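Teaching a robot arm to sort the recycling, one can at a time

By Naomi Makori
2023-07-31
14 comments | 37 shares

I've been putting my recycling out every fortnight for as long as I've had a kitchen, and I still stand over the bin dithering about yoghurt lids. So when Parano, the small automation outfit on the Biltdale industrial estate, said I could come and watch them teach a robot arm to do the dithering for me, I had my keys in my hand before I'd finished reading the email.

The project is called Koech and it's been going since June. The idea is that a person steers the arm through a sorting job, picking up an item and dropping it in the right bin, while the computer records everything the cameras see and every move the joints make. Do that enough times and you've got a pile of examples a learning program can chew on. Parano wants 1000 of them before it starts any serious training. On the morning I visited, the tally was sitting at 566, and the team seemed pretty chuffed with that.

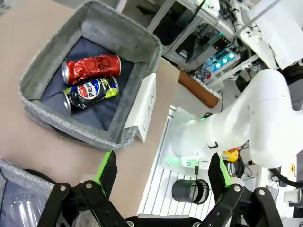 Rubbish is a surprisingly hard thing to learn, according to the people who spend all day handing it to a machine. A fresh can is the same shape every time, but a squashed one can be any shape at all, and the arm has to find a spot on it that those green-lined fingers can hold. I'd expected some flash digital labelling system for the bins, too, and was delighted to find a folded bit of paper with CAN written on it in thin black marker, propped against a grey felt bin with a red can and a crushed Pepsi can in it. You could knock up the same thing for a school fete! The cards are mostly there for the humans, I was told, so whoever is driving doesn't get muddled late in the day.

And they do get muddled. Each driver does 20 runs and then has to hand over and have a cuppa, a rule brought in after a few sleepy afternoons in the first week. Any run where something goes in the wrong bin gets thrown out. A run where the arm fumbles an item and then recovers is kept, though, and I liked that. They want the program to see what to do when things go a bit pear-shaped (my own sorting would provide plenty of material).

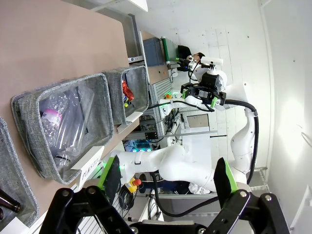
There are six drivers on the roster at the moment, most of them working part-time around study. They use a control program called Bulent, written in-house, and I was allowed one go with it, on the understanding that my attempt wouldn't count. Good thing, too. I got the fingers to within a whisker of a can, closed them on thin air, and then did it again. The trick is apparently to come down slowly and stop looking at your own hands, same as learning to type.

I asked when we might see one of these at the local transfer station and got a lot of laughing. Nobody's promising anything yet. The first training attempt comes once the full set is collected, and after that they'll try the program on items it's never met before, in different light and on a messier table. Then there's soft plastic, a whole other headache by the sound of it, and glass, where a dropped item means sweeping up before anyone can carry on.

Parano is also after clean household recycling from Biltdale residents, the more battered the better. Rinse it first, please, they were very firm about that. I've already got a bag by my back door, and I'm fairly sure about everything in it except the yoghurt lids.

Last updated: 4:15 pm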